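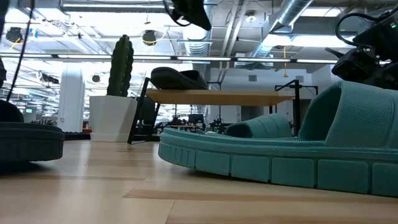
Home & Tidying

I have reached the age where I get excited about a shoe rack. It's a small one from Maddocks, thin black metal legs and a light wood top, and I paid way too much for shipping (the tracking page had it stuck in Renbridge for 5 days!). But I love it. Slides are the worst shoes to keep neat – they're chunky, they don't stack, and you kick them off wherever you happen to be standing. Mine used to live in a heap by the back door, and I tripped over the teal ones every single morning.

So now there's a rule. Black pair on the rack, side by side, straps to the back. Teal pair goes up next to them once I've wiped the soles. 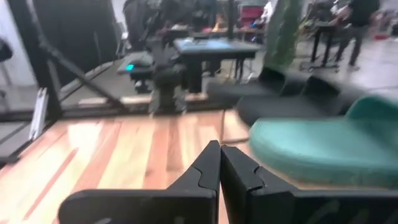
Teal or black?

I went back and forth on this for most of July. Black goes with everything, sure, but the teal makes me happy when I look down, and those fat soles are so comfy on a hard floor. I ended up keeping both, plus a dark gray slide that I haven't found a spot for yet. Maybe I need a second rack? Don't tempt me.

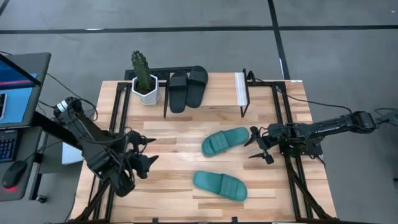 Black pair parked, teal pair still waiting their turn.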